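Robots at work: what happens when a robot joins the team?

Ages 7 to 11

Somebody in your family might go to work in a place where there are robots. They probably don't look like the ones in films. Most have no face and no legs, and they can't hold a conversation. Many are just an arm, bolted to the floor or to a table, with something on the end for picking things up.

This page is about one of those workplaces and the people in it.

What is automation?

Automation means getting a machine to do a job by itself, over and over again. A washing machine is a kind of automation. Before there were washing machines, people scrubbed clothes by hand and it could take all day. Now you put the clothes in, press a button and go and do something else. You still have to sort the clothes, put them in, take them out and hang them up. The machine does one part of the job and people do the rest.

It is much the same at work. When people say a factory "has been automated", they usually mean that some of the jobs inside it have been.

A recycling centre in Betness

Betness is a town with a recycling centre run by a company called Ludovier. Lorries bring in bottles, cans, boxes and pots from people's houses. All of it is tipped out in a big hall and then travels along a conveyor belt, which is a long moving strip a bit like the one at a supermarket till.

The centre has 83 workers. Some drive the lorries. Some mend the machines. Some work in the office and answer the phone when a bin has been missed. The biggest group used to be the sorters, who stood beside the belt and picked things off it by hand. Plastic went down one chute and metal down another.

Sorting is a hard job. The hall is noisy and dusty, and it smells, most of all in August. Sorters wear thick gloves, because there can be broken glass or sharp lids on the belt. They stand up for the whole shift and make the same movement again and again. After a few years a lot of them had sore shoulders and sore backs.

So Ludovier bought robot arms from a firm called Jadow. There are now 8 of them along the belt.

How does a robot sort rubbish?

A robot arm needs three things to do this job.

First, it needs to see. It does this with a camera. Some cameras hang above the belt and some are fixed to the arm itself, close to the part that does the grabbing.

Second, it needs to know what it is looking at. A computer program looks at the camera picture and works out that one thing is a bottle and another is a can. To learn this, the program has to be shown lots and lots of pictures that people have already labelled.

Third, it needs to hold things. The part that does this is called a gripper. A gripper often has two fingers that open and close, like your thumb and first finger when you pick up a pencil.

Why is picking things up so difficult?

You can pick up a bottle without thinking. You have been practising since you were a baby. A robot has to work out where the bottle is, which way it is pointing, how wide to open its fingers and how hard to squeeze. If it squeezes too little, the bottle slips out. If it squeezes too much, the bottle is crushed or pops out sideways.

Things lying on their sides are a good test. They can roll when something touches them. They can also be close together, so that the gripper knocks one while it is reaching for the other.

Before a robot goes anywhere near a real belt, it practises on a table with a few things at a time.

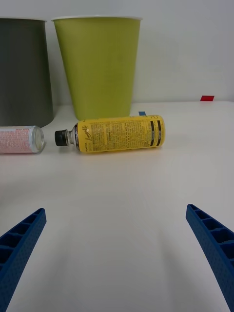 A drink bottle and a metal can are both round, so they look like the same sort of puzzle, but they are made of different stuff. A plastic bottle will often bend when it is held. Metal is stiffer and can be slippery. The people training the robot let it try one and then the other, and they change the positions so that it doesn't learn only one way of doing it. They also use things with different labels. A bottle with a yellow label is still a bottle, and the robot mustn't decide that everything yellow is plastic.

In Betness the training went on for 177 days before the first arm was switched on beside the belt.

What changed for the sorters?

Fewer people stand at the belt now. Some of the sorters learned new jobs. Seven of them trained as robot minders. A minder watches the arms on a screen, stops them when something gets stuck, and cleans the cameras, which get dusty very quickly. Minders also look at the pictures the robot wasn't sure about and tell it what the thing was.

Other sorters moved to the end of the belt, where they check what the robots have missed. Robots miss quite a lot. A can squashed flat doesn't look much like a can, and a bottle inside a carrier bag is hard to spot. People are still better at these.

Not everyone was happy. Some workers liked sorting because they stood next to their friends, and minders mostly sit on their own. Some didn't want to learn to use a computer at work. A few left and found jobs somewhere else. The company also hires fewer new sorters than it used to, so it is harder for someone in Betness to get that kind of job.

Other people are pleased with the change. Their backs hurt less and they don't have to touch the broken glass.

Is it safe?

The arms are strong and they move fast, so there is a fence round each one. If anyone opens the gate in the fence, the arm stops. There are big red stop buttons too, and all the workers are shown where they are on their first day.

Words to know

Automation: using a machine to do a job by itself.
Conveyor belt: a long strip that moves things from one place to another.
Gripper: the part of a robot that holds things.
Shift: the hours a person works in one go.

Something to try

Put on a pair of thick gloves and pick up an empty plastic bottle using only your thumb and one finger. Then try it with the bottle lying down, and again with one eye shut. Ask a grown-up to time you.

Something to talk about

Think of a job that somebody does at your school. Which parts of it could a machine do? Which parts would you want a person to do? Ask the person who does the job what they think, as their answer may be different from yours.

Page last checked: Sunday, July 26, 2026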